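How a Robot Arm Learns About Your Cup
A Stuterano Kids' Explainer
2025-02-28

Have you ever picked up a drink with a lid on it? Of course you have! You probably did it while you were thinking about something else, like lunch, or your dog, or whether it was going to rain. Your hand just went out and got the cup, and it didn't squash it, and it didn't knock it over either. (Well, most of the time.)

For a robot, getting hold of a cup is a big job with a lot of little jobs tucked inside it. In this explainer we are going to look at the Drastell Table Kit, which schools, libraries and museums can borrow from us for a few weeks at a time, and we'll see what one of its favorite lessons is all about. The lesson is called Cup Time, and it is for kids who are 11 and up, though younger brothers and sisters are very welcome to watch.

What does a robot arm have instead of a hand?

Your arm bends at the shoulder, the elbow and the wrist. A robot arm bends at places called joints, and each joint can turn only in the way it was built to turn. At the very end, where you have a hand, the robot has a gripper. Grippers come in all kinds of shapes. Some look like claws, some look like suction cups, and some have long, flat fingers, a bit like rulers. Flat fingers are nice for paper cups because they can press gently on the side without poking a hole in it.

Robots need power and messages, too, just as your hand needs your nerves. Those travel through cables, so when you look at a robot arm, try following a cable with your eyes and see where it goes.
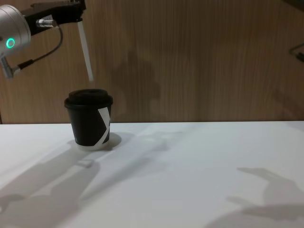

The tip of the white finger is just a little way above the lid. Can you find the small green light on the arm?

Slow is good

When you first see Cup Time, you may think, "Hurry up, robot!" Please be patient with it. Moving slowly gives the robot time to check where its finger is, and it gives the grown-up in charge time to press the stop button if something looks wrong. If an arm rushes and bumps a cup full of hot chocolate, everybody has a mess to clean up, so our lessons always use empty cups on a clear table. Please keep it that way at your school as well, even if you are very thirsty.

The arm gets its directions from a program called Plurkton. You build your program by snapping together picture blocks on a laptop: one block for up, one for down, one for left, and so on. There are more than 30 blocks to choose from, but you only need a few to begin. Lots of kids start by putting in a "down" block that is much too big! Plurkton will turn that block yellow and ask if you are sure, and then you can try a smaller one.

Shadows can be tricky

Lamps make shadows, and shadows can be bigger than the things that make them. You know the difference between a cup and its shadow because you have been looking at shadows since you were a baby. A robot that uses a camera has to work that out from dots of light and dark. A dark patch on a white table might be a thing, or it might be only a place where less light is landing.

You can try this at home with a flashlight and your own hand. Hold your hand over a sheet of white paper, then move the flashlight around and watch how the fingers stretch and shrink.
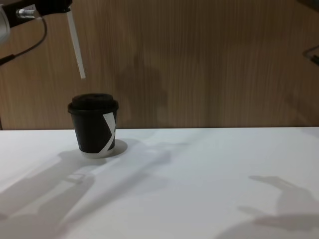 What comes in the kit?

The Drastell Table Kit comes with two robot arms, a set of grippers, a laptop with Plurkton already on it, and the Katona lesson book. The book has 23 lessons, and Cup Time is the fourth one. You will need your own table and your own cups. Any paper cup with a lid is fine.

A class can keep the kit for three weeks. The price is 700 dollars, with delivery and pick-up included, and a helper from Stuterano will set up the arms and show your teacher how everything works. New kits go out every October, and you can ask your teacher or librarian to put your school on the list.

Words to remember

Joint: a place where a robot arm can bend or turn.
Gripper: the part at the end of the arm that holds things.
Program: the list of directions a robot follows.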